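November, a little past nine in the evening

Rain again, and the kettle on for what must be the third time since supper.

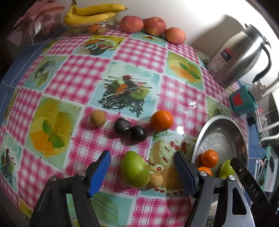
Do I really want to spend another winter on this wretched scarf? I do, because I have put far too much into it to stop now, and I would miss it in the evenings.

So I got it out of the bag and spread it over my knees and had a proper look. There are 134 rows done since I started over, and the first stretch is so much tighter than the rest that you could tell what sort of month I was having when I knitted it. I thought about pulling it all back and decided to leave it. It will be around my neck and under a coat, and the tight end can go on the inside.

The yarn is the Vainio wool in the dark gray, the one I bought too much of in the spring (I had a coupon, which is always my downfall). I went through 2 skeins and was sure I had another tucked away in the hall closet, so I spent a good part of the afternoon in there and came out with a box of buttons, my old rain hat and a Prisitz pattern booklet I was certain I had lent to somebody years ago. No wool! I sat down on the floor and read the booklet from front to back, and there is a lovely cabled vest in it that I will surely never make, though I did fold down the corner of the page.

The shop on the corner still carries Vainio, 200 yards to the skein, so I will walk over when the weather lets up and hope the gray hasn't changed. They tell you to check the dye lot and of course I threw the label away.

Knitted eleven more rows after supper with the radio going, dropped a stitch during the news, and found it again with the crochet hook. My hands are a bit stiff tonight. I'm going to finish this tea, wind up the loose end, and write to my sister before bed.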